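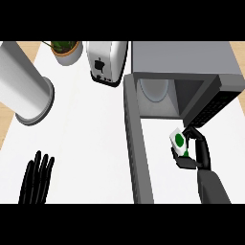

Section 4: Countertop Water Filter, Model Grodier 567

4.1 Before You Start

Read this section in full before connecting the filter to the cold water line. The Grodier 567 is rated for indoor use on a level surface. Do not connect it to a hot water line or to a faucet with a pull-out sprayer.

The carton contains the filter housing, one Bright cartridge, 2 hose sections, the faucet adapter, and a packet of washers. The drip tray is sold separately by Memament.

4.2 Choosing a Location

1. Pick a spot within reach of the faucet. The supply hose must not be stretched or kinked.

2. Check that the surface is flat and can hold the weight of the filled housing.

3. Keep the housing out of direct sunlight. Long exposure promotes algae growth inside the clear cap.

4. Leave a hand's width of clearance between the filter and any appliance with a door or lid that swings outward.

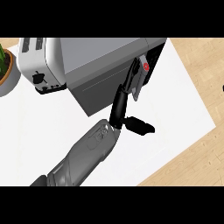

5. Route both hoses behind the housing and press them into the rear clips.

CAUTION: Do not run hoses across a cooktop or over the top of a toaster oven.

4.3 Installing the Cartridge

1. Turn the housing cap counterclockwise and lift it off.

2. Remove the plastic wrap and both end plugs from the cartridge.

3. Insert the cartridge with the blue gasket facing down. Push until it seats.

4. Replace the cap and tighten by hand only. A wrench will crack the collar.

4.4 First Flush

1. Open the cold water slowly and check each joint for drips.

2. Run water through the filter for two minutes. Gray or cloudy water is normal at this stage – it is carbon dust from the new cartridge.

3. Discard the flush water. Do not drink it or use it in an aquarium.

Note: Replace the cartridge after 3,000 liters or when flow drops noticeably. Grikico cartridges fit the housing with the short adapter ring (see Section 7).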